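4. Segment rejection and the idle classifier

Our policy trains on segments, and a segment is whatever lies between two button presses. This definition served us well until other people began pressing the button. Of the 2431 segments in the January release, 813 contained no manipulation at all. They contained walking, waiting, and long looks at the ceiling, all of it labeled with the name of a task and all of it fed to a network that tried hard to learn from it. The resulting policy was very good at waiting.

We first tried the obvious fix, a threshold on tool speed. Wudik, our segmenter, dropped any segment whose median speed fell below a fixed value. It threw out careful work, such as lining up a sheet of paper with a slot, and kept anyone who crossed the floor briskly with the gripper at their side. Raising the threshold made this worse in one direction and lowering it made it worse in the other. We spent longer confirming this than we would like to report.

The second fix was to look at the pictures. Figure 4a is a frame with paper standing in the V of the gripper and several people at work beyond it, some with backpacks and head-mounted gear. An early version of the classifier scored this view as idle with high confidence. It had learned that a room with many people in it meant a segment recorded between tasks, and it gave the paper no weight.
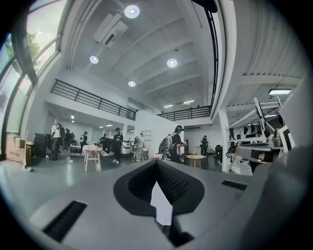

4.1 Masking the room

We therefore split the input in two. The near crop covers the opening of the gripper and whatever is in it. The far crop covers everything else, which in our footage is mostly ceiling. Each crop passes through its own small encoder, and the far branch is dropped at random during training so that the classifier cannot lean on it. Damir Grgić proposed deleting the far branch altogether. We tried that too, and the classifier lost any sense of whether the tool was approaching a table or being carried past one.

The far branch has a second use. Imeson, the pose estimator, needs fixed structure, and a wide view of a room supplies plenty: ceiling beams, railings, a column. It also supplies people, who are not fixed and who do not announce which way they will go. In Figure 4b the headset wearer and several others stand about the room, among the tables and chairs. We mask people before feature matching and accept that a crowded view leaves us with the upper half of the building. The upper half of the building turns out to be quite informative, if repetitive. Parallel beams look alike to a feature matcher, and one session was placed a full beam to the left until we added a consistency check against the railings.
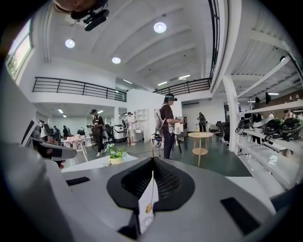

Section 4 author: Theano Petridis
Perception lead, Eltis

4.2 Results

We hand-labeled 600 held-out segments as idle or active. Shahla Tabrizi and Biljana Pavlović labeled independently and disagreed on 53, nearly all of them cases where a person held the tool still and may have been thinking. These were excluded from the test set. Our labeling guide has no entry for thinking, and after one meeting on the subject we decided against writing one.

On what remained, the two-branch classifier beat the speed threshold on both precision and recall. Most of its leftover errors were slow grasps called idle. We kept the operating point on the cautious side, preferring to train on a little waiting than to lose the delicate segments, which are the expensive ones to record again. Rejected segments go to a review queue in Ristić, where a person can restore them with one key. It is a different key from the button.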